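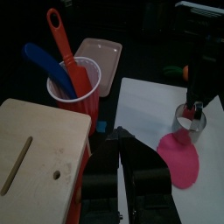

Songbook of Member Lyrics Goes to Print in December

The Celtstead Songwriters' Association has completed the selection for its second songbook of member lyrics. The call for entries closed with 1338 texts received, the largest number since the series began. The reading panel, chaired by Azra Stoyanova, has chosen 168 of them for publication.

Entries were read without the writers' names attached. Each lyric was judged as words on the page, and recordings sent with an entry were set aside until the final round. The panel has asked us to note that ballads and work songs were especially strong, while very few members submitted rounds or songs for children. Both will be welcome in the next call.

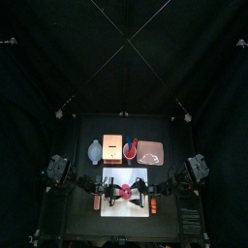 Writers whose lyrics were selected will receive a permissions form by mail. Please check the line breaks and the spelling of your name with care, and return the signed form to Leen Akl at the Brivemard office. Copyright in every lyric stays with its writer. Changes to the wording of a chorus or verse cannot be accepted after the form has been returned.

The first printing will be 2000 copies, of which 200 are reserved for school and public libraries. Contributors may order extra copies at the member price. Melody lines will be included for songs where the writer has supplied them in standard notation; all other lyrics will appear as text only.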